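Filed under: Diary, Book Fairs

Up at five to load the car. Twelve boxes were packed last night and I repacked two of them, so that the maps would lie flat. Tanveer Paracha came by at six and we had the tables up in the hall before eight. Our stand was 38, on the side wall, two down from Danish and Arsalan Mughal, who had brought mostly natural history this time.

The doors opened at ten and the first hour was dealers buying from dealers. I sold the two-volume river survey to Ghazala Chaudhry for less than I wanted, but she paid on the spot. She told me the binding is later than I had it in the catalog, and she is right. I have changed the card. 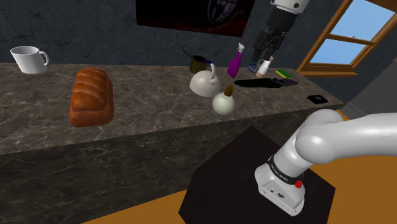
Skivwood, February 27, 2020

Second day of the fair. Slower in the morning. The stand fee is 156 dollars more than it was in October and I did not cover it until after lunch. A man looked at the Mofokeng prints for a long time, went away, came back, and took one. He wanted it without the mat -- I had to cut the tape with a borrowed knife.

Atif Arain stopped to talk about the Solleck sale. Lot 3429 is the one we both want, a run of seed catalogs with the colored plates still in. He says he will drop out if it goes high. I have heard that from him before. I set myself a limit and wrote it in the back of the stock book.

Bought one thing, a small atlas with the spine gone, 20 dollars, from Arsalan. The plates are clean. It needs a new back and some patience with the hinges.

My feet hurt and I had nothing but coffee until three. Tanveer watched the stand while I walked the far aisle. Saw a good set of bookplates, priced too high.

One more day. Must bring more bags, and the other lamp.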